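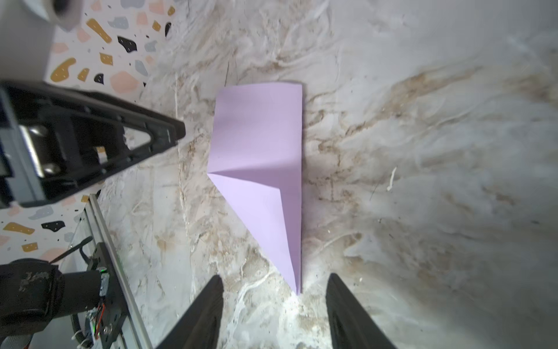

Homeware Retail, Unit 4: Jugs, carafes and the words used to sell them
Notes by Noemí Solís. Bring these to the seminar, with your own copy of the Florkolar spring catalogue.

1. Where we left off

Last time we looked at dinner plates, and several of you argued that a shopper can see what a plate is from one photo. Fair enough, up to a point. A jug is harder. It has to pour, it has to be held when full, and somebody has to get a hand or a brush inside it. None of that shows in a photo and very little of it reaches the product text.

I went through the Florkolar catalogue in January with a pencil. It lists 17 jugs and carafes. The word "elegant" turns up in nearly every entry. The weight of the jug, empty or full, turns up in none of them. I would like to believe this is an oversight.

2. Capacity

Ask what the figure means. Some makers measure to the brim, some to a sensible pouring level, and many don't say. A jug measured to the brim can't be carried across a room at its stated capacity, so the shopper is being told about a jug they will never use.

The Mivov water carafe is given as 305 mm tall. Useful, until you try to find out whether that includes the stopper. The trade sheet says it does and the website picture suggests it doesn't. Check it against a fridge door before you write "fits neatly in the fridge door", a claim I have seen made for carafes that plainly won't.

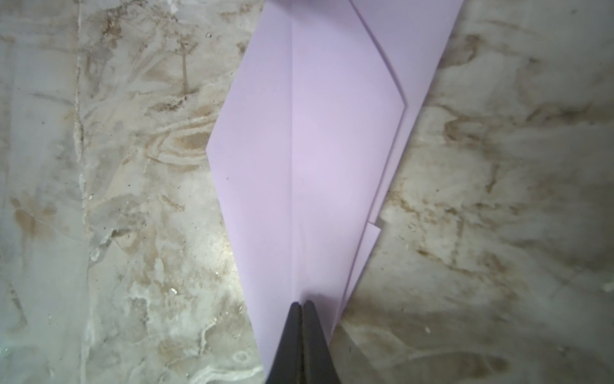

Folded paper, pale lavender.

3. "Drip-free"

Treat this one with suspicion. Whether a spout drips depends on the shape of the lip, how full the jug is, how fast you pour and what's in it. Oil and water behave differently. When a supplier says drip-free, ask what was poured, how much of it, and who was watching. Lozano sent us a polite reply to that question which did not answer it.

"Less likely to drip" is duller and easier to defend. So is leaving the matter out.

4. Openings and cleaning

The Vatbridge carafe has a neck opening of 55 mm and a base 124 mm across. Think about what that means with a bottle brush. The widest part of the inside is the part you can reach least well, and it is also where limescale settles. "Dishwasher safe" may be true of the glass and still not be much help if the spray can't get up the neck.

Points to look for in the supplier's sheet:

- opening size, measured inside the rim
- whether the lid or stopper is covered by the same care advice
- hot liquids: yes, no, or silence
- spare stoppers, and for how long they will be sold

Silence on hot liquids should be read as no.
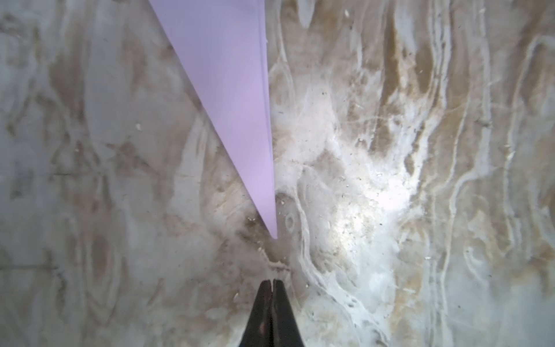

5. The gift problem

A good deal of jug copy is written for somebody who will never use the jug. "The perfect wedding gift" tells us about the buyer's evening and hardly anything about the object. I am not against gift copy. It sells, and a plain list of sizes doesn't. But look at what it pushes out. In the Lozano listing the gift line comes first, then the designer's love of the sea, then the colours, and the material comes last, as "quality glass".
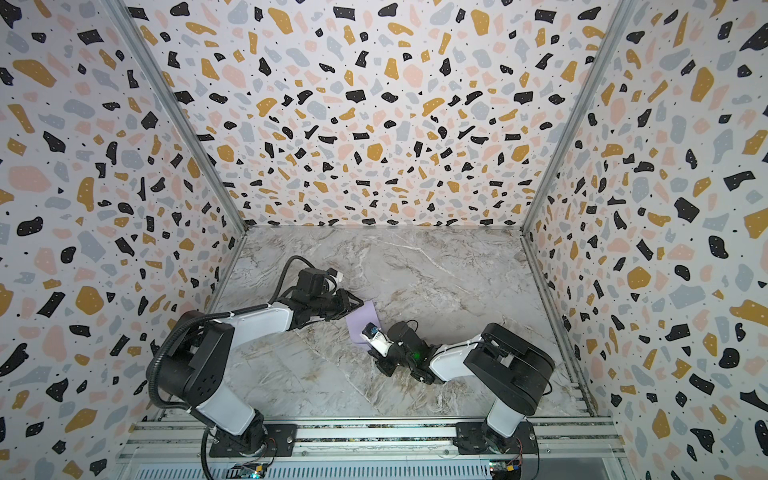

Quality glass is not a kind of glass. Soda-lime and borosilicate are, and a shopper who wants to make iced tea in the thing has good reason to care which one they are getting. If the supplier can't tell you, write "glass" and leave the adjective off.

6. For the seminar

Pick one entry from the catalogue and cross out every word that would be equally true of a vase. Copy out what is left. Then rewrite the entry at the same length using only facts you can trace to a sheet, a ruler or a set of kitchen scales. Note where each fact came from in the margin. Work with no sources noted will be handed back unread.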